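Sorting out the long bits on a workbench

Marama Whitcombe, 16/05/2021

Long thin things are the worst to store. Offcuts of edging, plastic strip, rods and lengths of trim don't fit in a drawer, fall over if you stand them in a corner, and end up at the back of the table until someone knocks them off. I had this problem for years at Nusby and these are the habits that have lasted.

Clear the middle first. Push everything you are not using to the back edge or take it away. A strip a metre long needs far more room to turn round in than you expect, and the other end is always the one that catches something.

If your work surface is two tables pushed together, check that the tops are level before you start. A thin strip will find the gap. Folded card under the legs is good enough, and I redo mine every March.

Pick up one piece at a time. Rods that have been stored in a bundle tend to come out together, and pulling at them puts a kink in the thinnest one.

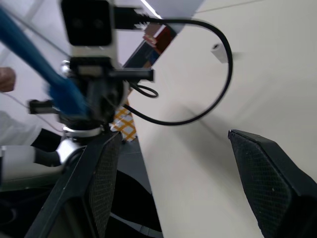 A long blue piece on the move over a white table.

Hold a flexible strip near one end and let the rest rise. It will curve over by itself. If you grip it in the middle both ends swing about and you have no control over either. For anything over 1000 mm, get a second pair of hands.

Keep cables out of the way as well. A loop of flex lying on the table is easy to hook with the end of a rod. Bring them in from the side you are not working on.

Use an open bin with a sloping front. You can see what is in it without tipping it out, and short pieces lift out easily over the low side. Long ones go in at a back corner, where they have two sides to lean on. A tall, light bin will tip if you overload it, so put something heavy in the bottom. I use a bag of old screws. 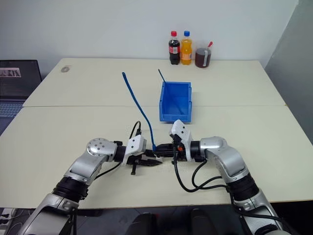

Open blue bin on the far half of the table, with a thin rod standing in the back corner.

Drinks go against the wall, with the tops on. Cups with a spoon in are worse than bottles, as the handle sticks up and gets caught. A laptop is best at the far side with nothing long passing over it.

Throw away anything under 40 mm. I kept a Quinlan biscuit tin of tiny ends for seven years and used almost none of them.

Wipe the table down before putting the tools back. Grey marks on a white top usually come off with a damp cloth and a drop of washing-up liquid - try that before anything stronger.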